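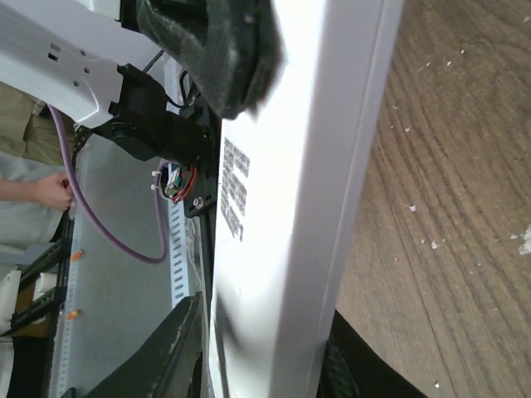 Section 4: Setting up for a two-arm carton session

This section covers setting up the pair of arms on the shared bench, checking the cables and grippers, and running a first carton handover. Read Section 3 (Powering up and powering down) before you start. You need at least two club members for everything in this section. One works the controls and one stands by the stop button. If you are on your own, you can do steps 1 to 6 of part 4.2 with the power off and then wait.

The section was last checked by Chiharu Nishimura on 2026-08-28. If something on the bench doesn't match what is written, tell her or Mio Nakajima and put a note in the bench book.

4.1 What you need

Both arms, bolted down and powered off
One practice carton from the Brudwood shelf
The hex keys from the top drawer (put them back in the same drawer)
Spare cable ties and side cutters
A soft brush and a dustpan
The laptop with the Cloltero control program
The bench book and a pen that works

The practice cartons are the long, narrow ones. Use these for your first sessions even if you are working towards the mixed-box task for Kitville. They are light, they are straight-sided, and a dropped one does no harm. Don't use a carton with crushed corners or a lifting seam. The grippers will hold it, but it will twist as it is passed across and you won't learn anything useful from the run.

Note: Glossy white cartons are harder for the wrist cameras than plain cardboard. Under the bench lamp the side facing the light can wash out to nearly pure white, and any small printing on it may blur. Part 4.5 covers this.

4.2 Checking the arms with the power off

1. Make sure the main switch is off and the plug is out of the wall. Hang the red tag on the plug.

2. Brush down the bench. Small chips and crumbs of packing foam get everywhere, and they show up as bright flecks against the wood in the camera picture. Brush away from the arms, not under them.

3. Take hold of the base of each arm and try to rock it. There should be no movement. If there is, tighten the base bolts a quarter turn at a time, working across from one bolt to the one opposite.

4. Check the screws in the mounting brackets. These work loose more often than the base bolts. Tighten by hand with the short end of the key. Stop when it is firm.

5. Look at the gripper fingers. The inside surfaces should be clean, with nothing stuck in the ridges. Wipe them with a damp cloth if they look dusty and let them dry before you go on.

6. If a gripper has a cover on it, pull the cover smooth. A bit of creasing is fine. A fold that sits between the finger and the carton is not, as it lets the carton roll.

7. Look over the cables as described in part 4.3.

Caution: Keep your fingers out of the joints even when the power is off. The arms can sag under their own weight when the brakes are released by hand, and the elbow closes faster than you would expect.

4.3 Cables

Most of our lost time last June came from cables, so this part is longer than it used to be.

Each arm has a thick cable that carries the signals to the wrist, and some thinner wires near the connector. The thick cable needs slack. It should hang in a loose U when the arm is at rest. Pulled tight, it drags on the connector when the joint turns. Too long, and it catches on the bench frame.

1. Start at the connector. Check that it is pushed all the way in and sitting square.

2. Follow the thick cable away from the connector with your hand. Feel for flat spots or sharp bends.

3. Check the cable ties. There should be two on the section that runs up to the connector, one above the other. They should hold the cable without pinching it. You should be able to slide the tip of a pen under each one.

4. If you replace a tie, cut the tail flush. Cut ends left long will scratch people and snag on the other arm.

5. Check the thin red wires where they bend up to the bracket. Don't straighten them. They need the curve.

6. With one person supporting the forearm, move the wrist joint slowly through its full travel by hand. The second person watches the cable loop. It should open and close without touching the frame or the perforated strips.

Note: The connector on the older wrist has no cover. Awad, who sold us the wrist, no longer carry the part. Until we print one, don't put drinks, tools or loose screws on the bench anywhere near it.

4.4 Powering up and homing

1. Clear the bench of everything but the practice carton. Stand the carton at the far end, out of reach of both arms.

2. Decide who is on the stop button. That person says "on stop" out loud and does nothing else until the run is finished. Don't hand over the job in the middle of a run.

3. Take off the red tag, plug in, and turn on the main switch. Wait for the fans to settle.

4. Start the control program. Choose Pair, then Bench 1. If only one arm shows up in the list, close the program, turn off the main switch, and go back to step 1 of part 4.3. It is nearly always the connector.

5. Press Home Left. Wait until the arm has stopped moving, then press Home Right. Never home both arms together. They cross over the middle of the bench on the way and the program doesn't check for this.

6. Open and close each gripper three times with nothing in it. Listen for clicking. A steady hum is normal.

Caution: Anyone close to the bench must keep hands and forearms clear of the arms while they are live. If you need to reach in, for any reason, say "hands in". The person on the stop button presses it and answers "stopped". Then you reach in. This applies to experienced members too.

4.5 Camera and lighting

1. Open the camera page in the control program. Pick the wrist camera for the arm that will hold the carton first.

2. Set exposure to Manual and type 4000 in the exposure box. The number has no unit on the screen and we have never found out what it stands for. Treat it as a starting point.

3. Put the practice carton in the middle of the bench and look at the camera picture. If the lit side is solid white with no edge to be seen, lower the number to 3000 and look again. On glossy cartons you may need to go as low as 1000.

4. Check that you can tell the lit side from the shaded side. The edge finder needs that difference. It does not need to read the printing, so don't spend time trying to get the small text sharp.

5. Turn the lamp away from the carton a little if lowering the exposure makes the bench too dark to see. Move the lamp before you move the camera. Moving the camera means doing the calibration over again (Section 6).

6. Write the final number in the bench book along with the type of carton.

Note: The wrist camera rides with the gripper, so up on the screen is not always up in the room. People standing at the bench can look as though they are lying sideways. New drivers find this confusing for a session or two. Watch the fingers, which always come in from the same edge of the picture, and work out your directions from those.

4.6 First handover

Do this at the slowest speed setting. The aim is for one arm to hold the carton while the other takes hold of it higher up, and for both to hold it together before the first lets go.

1. Drive the first arm until its fingers are on either side of the carton, close to the lower end. Leave a gap on both sides.

2. Close the gripper slowly. Set the grip limit to 400 before you start. More than that will dent the practice cartons.

3. Lift the carton by about a hand's width. Hold it there and count to five. If it tilts a little, that is fine. If it keeps on tilting, set it down and grip it closer to the middle.

4. Bring the second arm in from the opposite end. Come in high and lower it towards the carton. Coming in flat will hit the first gripper.

5. Stop when the second gripper is near the carton surface but not pushing on it. Check the cable loop on both arms before going further. The driver asks, and the person on stop looks and answers.

6. Close the second gripper. Now both arms have hold of the carton. Don't move either arm sideways while both are closed — the carton will buckle in the middle or one wrist will fault.

7. Open the first gripper and back it straight away from the carton.

8. Lower the carton to the bench with the second arm and release it.

Repeat until you have done five in a row without pressing stop. Then swap drivers.

4.7 If something goes wrong

The carton slips down through the fingers. Stop, take the carton out, and wipe the fingers. If it slips again, check for a fold in the cover.

A wrist fault shows on the screen. Press stop. Take the carton out by hand once the driver has called "stopped". Clear the fault, then home the arm that faulted before you home the other one.

The picture freezes. Do not keep driving from memory. Press stop and restart the camera page. If it freezes a second time, check the connector at the wrist.

The cable loop catches on the frame. Press stop and power off before you free it. Check both ties afterwards. Write down which way the arm was turning, since we are trying to find out whether the older wrist needs a longer cable.

A carton tears. Take it out, put it in the recycling, and mark it off on the shelf list so that Mio knows to bring more.

4.8 Finishing up

1. Park both arms using Park Left, then Park Right.
2. Turn off the main switch, unplug, and hang the red tag.
3. Brush the bench again.
4. Put the carton back on the shelf, standing on its end.
5. Fill in the bench book: drivers, carton type, exposure number, handovers tried, handovers completed, faults.

Go on to Section 5 (Mixed boxes) only when both members of your pair have been signed off on part 4.6.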